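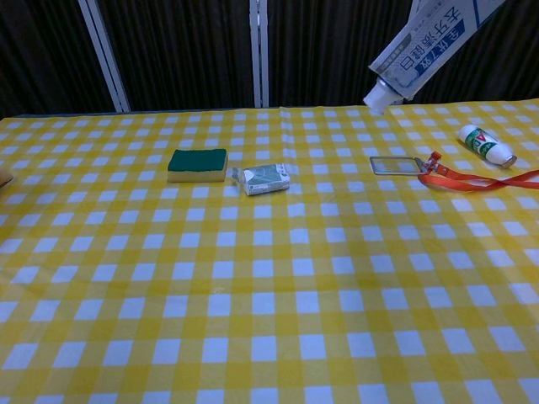

One comment under the last part of this series says that a grasp success rate is a grasp success rate, and that anyone who wants more than a single percentage is just looking for excuses. I used to think so too. Then I tried to reproduce three of those percentages and got three arguments about what had been measured.

This part covers how to run a tabletop pick test so that the number at the end means something. It assumes you have a working arm, a policy you want to test (ours is the Misby checkpoint) and a table. If you still need to calibrate, go back to part two.

Step 1. Write the definition of success before you run anything

Put it in a text file with a date on it. Ours, last changed 15/08/2019, reads: the item leaves the cloth, stays in the hand for 6 seconds, and is not touching any other item. Yours can be different. What you can't do is decide at trial 40 that a lanyard dragging across the table "sort of" counts.

The Dundorov method, which a lot of people copy, says only that the object must be "securely held." I have read it several times and still don't know what to do with a sponge that hangs by one corner.

Step 2. Pick items that fail in different ways

A set made of boxes will flatter almost any policy. Household things are cheap and annoying in useful ways. A sponge squashes, so force limits matter. A small crinkly packet reflects light and hardly rises above the cloth. A bottle lying on its side can roll. Anything flat and see-through is hard on depth cameras, and I'd be suspicious of any published item set that has nothing like that in it.

Add one item with a strap or cord. Straps snag, and they also blur the question of where the object is. Does the policy get credit if it lifts the strap and leaves the rest on the table? Go back to Step 1 and write that down.

Step 3. Fix the layout, then break it on purpose

Run the first block with a taped-out layout and the second with the items moved by a random list. Generate the list beforehand. People who place items "at random" by hand put them where the robot can reach, and I have caught myself doing it.

Leave the cloth on for both blocks. A checked pattern gives a segmentation model plenty of false edges, and creases throw off plane fitting a little. If your success rate depends on a plain gray table, say so in the write-up. With two hands, also log which one made each attempt. Ours differed enough that the combined figure hid a bad left-side calibration for most of April.
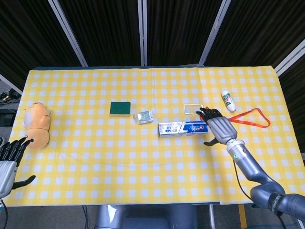 Step 4. Run enough trials, and keep the ugly ones

We ran 226. Of those, 193 met the definition, which comes to a bit more than 85 percent. Before you write that down as your result, split it by item. In our case the packet and the flat transparent thing accounted for most of the misses, and the toothpaste almost never failed. An 85 percent policy that can't pick up flat objects is a different machine from one that misses a few of everything.

Do not drop trials for "operator error" unless the log entry was made before the outcome was known. The Văduva logging script has a flag for this. It also lets you set the flag afterward, so turn that off in the config.

Step 5. Have someone else score 30 of them

Pull 30 recordings by random draw and give them to a person outside the project with only your text file from Step 1. If their scores don't match yours, the definition is the problem. Fix it and rescore the whole set. Yes, the whole set. We had to do it once at Clallthorpe and our number went down.

Step 6. Report what you didn't test

Lighting, a second table height, wet items, another room. I doubt our result would survive half of those. We only ever used the one setup with the black curtain behind it, and a dark backdrop is about as kind to a vision system as it gets.

Known problems with this procedure

It says nothing about speed. A policy that takes two minutes to line up on a sponge passes just as well as a quick one.

The hold time is arbitrary. I haven't seen a good argument for any other value either.

Part four will deal with placing, where the definitions are worse.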